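The Toy Shelf at Londonska: A Progress Report, of Sorts

Those of you who use the Londonska reading room on Fridays will know the toy shelf by the window. Those of you who have stepped on something that came off the toy shelf by the window will know it better. For 2 years the committee-free, leaderless, more or less lawless policy has been that anything left behind goes on the shelf, and anything on the shelf may be played with. The first half of this policy has been a roaring success.

We finally did the audit in November. Branislav Sokol brought a clipboard and a thermos and sat down at nine in the morning with the expression of a man who expected to be home for lunch. The final tally was 162 items, a figure that includes puzzle pieces only where we could prove they had once belonged to a puzzle. It does not include the thing from the bottom of the blue crate. Branislav put the thing from the bottom of the blue crate in a bag, tied the bag, and went to wash his hands.

The cars were the real trouble. Animals are easy, they go in with the animals. Blocks go with blocks, even the one that has been chewed. But cars come in every size, and people have opinions. Should they be sorted by color? By whether the wheels still turn? One parent wrote us a long and fairly heated note in favor of sorting by "speed," signed on behalf of a four-year-old who I suspect was dictating.

In the end we went with small, large and missing parts. The small ones make the best case for keeping any of this going. Take the orange one with the white and dark accents, a perfectly respectable little car and a long way from the sorriest vehicle in our fleet. Put it down on a bare table and any child within reach will know what to do with it.

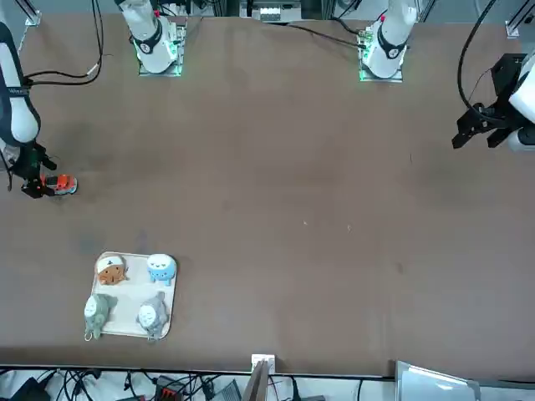 Large cars, on the other hand, are now limited to what fits in the Maltum bin. The Maltum bin is the gray one with the lid that doesn't close. It was sold to us as having a lid that closes. We have written to the shop twice and received, in return, a coupon for more Maltum bins.

A word about missing parts. We had 20 cars in this category by the end of the morning, and a jam jar of loose wheels, and it seemed obvious that the two groups should be introduced. Several hours later we had a jam jar of loose wheels and a strong smell of glue. The cars have been set aside for the craft table, where they can be painted, fought over, or turned into something for a grandparent to be polite about.

The new arrangement goes like this. Small cars live in the shallow tray on the middle shelf. Large cars live in the bin. Anything that makes a noise lives on the top shelf, and yes, we are aware that the top shelf is hard to reach. Please put things back where they came from before you leave, or at least in the general direction of where they came from. Coats are not a toy and should not be in the bin at all, but we found two.

We can still use a few things: a second shallow tray, a rug that lies flat, and any picture books you can part with. We do not need any more plastic dinosaurs. If you have a plastic dinosaur you no longer want, the people at Zomevley are opening a play corner of their own and have not yet learned to say no.

Coffee on the reopening morning will be at ten, with a Dobos torte if Branislav's oven is behaving. Bring socks without holes, since shoes come off at the rug. The bagged item from the blue crate may be claimed at the front desk until the end of the month.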